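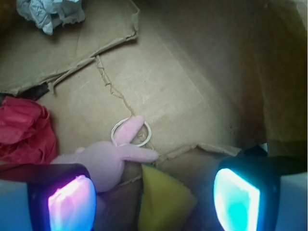

October, page tests for the winter album class

Started 9.40. Bok-nam and Lionel in all morning, Aaliyah from eleven. Aim was to settle the adhesive for the twelve-inch pages before Yee-man prints the handout.

Adhesives. Four on the bench: Grurker tape runner, Drimeo wet glue, the old glue dots, and photo corners. Same cardstock under each, same matte prints on top. The tape runner went down cleanly but lifted at two corners when I flexed the page. Wet glue held everywhere and cockled the thin patterned paper badly. On plain cardstock it was fine. Glue dots show as bumps under a matte print if you tilt it to the window. Corners are slow but you can get the photo out again.

Going with the tape runner for mats and corners for any print that can't be replaced. Wet glue only for buttons and ribbon.

Paper. The Bhardwaj sample pack came short. Order was for 128 sheets of the cream and the slip says 128, but there are nine missing from the middle bundle. Wojciech is ringing them. The cream is warmer than last year's and looks yellow next to bright white, so don't mix the two on a double page.

Layouts. Made up five sample pages. Numbers 1 and 4 are good. Number 2 has too much going on, the title fights with the journalling block. Lionel wants to keep 3 as it is. I'd move the photo strip down half an inch. Number 5 isn't finished, Aaliyah has it.

Journalling pens: the Zalance 0.3 smudged at ten seconds on the vellum and was still smudging at a minute. All right on cardstock. Tell the class to write on a tag and stick the tag to the vellum.

Trimmer blade is dragging again on the left. Changed it at noon and it still drags, so it's probably the rail. Use the big one by the sink until it's sorted.

To do:
Handout wording to Yee-man
Recut the mats for page 4, they are an eighth too wide
Ask Bok-nam where the 461 punch went, it isn't in the drawer
Leave page 2 under the weights overnight and check for curl first thing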